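Ticket: gripper on left side opens by itself during remote demonstration
Project: Mumia (simulated home, entry hall, shoe task)
Opened by: Bhupendra Nishad
Assigned to: Corentin Bailly
Status: waiting for reporter

Bhupendra Nishad wrote:
I am recording demonstrations for the shoe task, where the operator drives both arms by remote control and puts the shoes in the low white shelf cubby. Since the Flirham update in April the left gripper sometimes opens while I still hold the trigger closed. It happens only when both arms are moving. If I move the left arm alone, I cannot reproduce it.

What I tried already:
- restarted the control station – no change
- exchanged the left and right hand controllers, the problem stays on the left arm
- loaded the older scene file, same result

Mireille Langlois wrote:
Please attach views from the session, and tell us what delay is set for the trigger signal. The default is 200 ms.

Bhupendra Nishad wrote:
The delay is the default, I did not touch it. Views are attached.

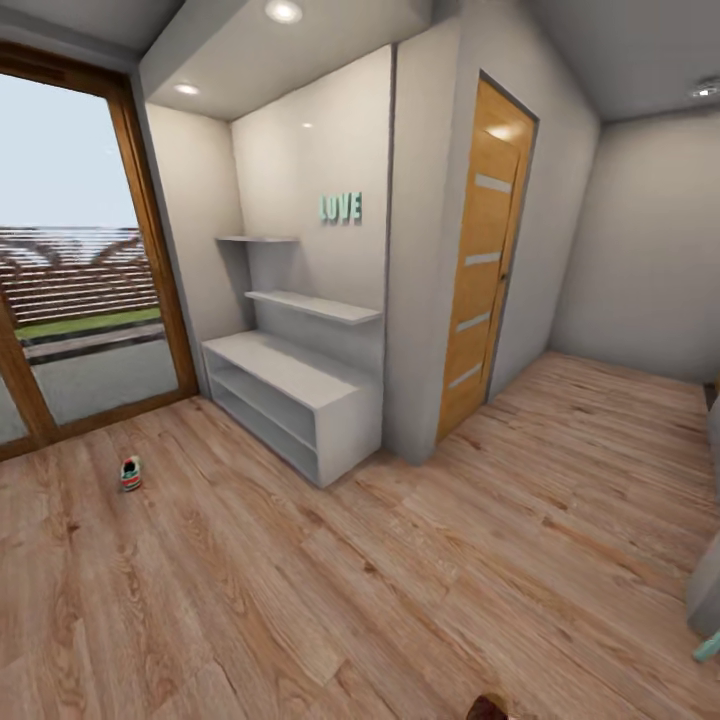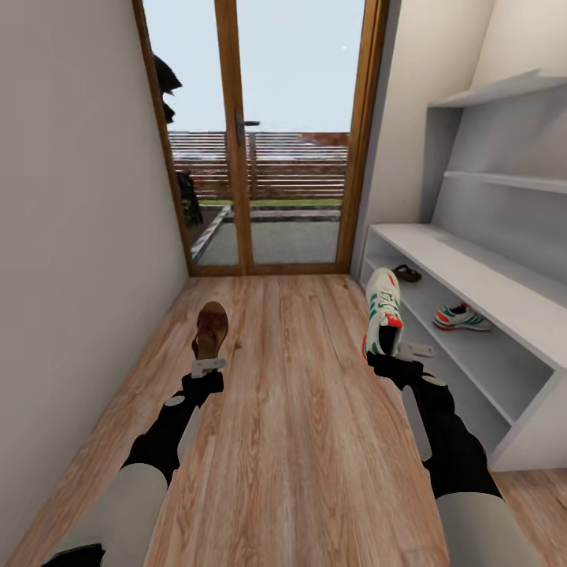
Mumia session notes, issue 2

In the second view each gripper has one shoe, the sandal on the left and the sneaker with green stripes on the right. This is the kind of moment when I see the fault. I must keep two triggers closed and at the same time turn the right wrist toward the shelves, and then the left one lets go. I lost roughly 2 hours of recording to it.

Corentin Bailly wrote:
Thank you, this is useful. I think the left trigger value is dropped when the right wrist sends many messages in a short time. The older version kept the last value, the new one reads a missing value as "open". Could you set "hold last value" to on, for both arms, and record again? Please also keep the failed demonstrations in a separate folder, they must not go into the training set. The policy would learn to drop the sandal.

Bhupendra Nishad wrote:
I set it and recorded again before lunch. The left gripper stayed closed each time. But now there is a small lag when I release the shoe on purpose, and the sneaker gets pulled back a little with the hand. For the sandal I do not notice it.

Corentin Bailly wrote:
The lag comes from the same setting. Try a lower delay, and wait a moment after opening before you move the hand away. I will prepare a correct fix for the message queue – Kristine Malabanan will review it. Leaving this open until you confirm.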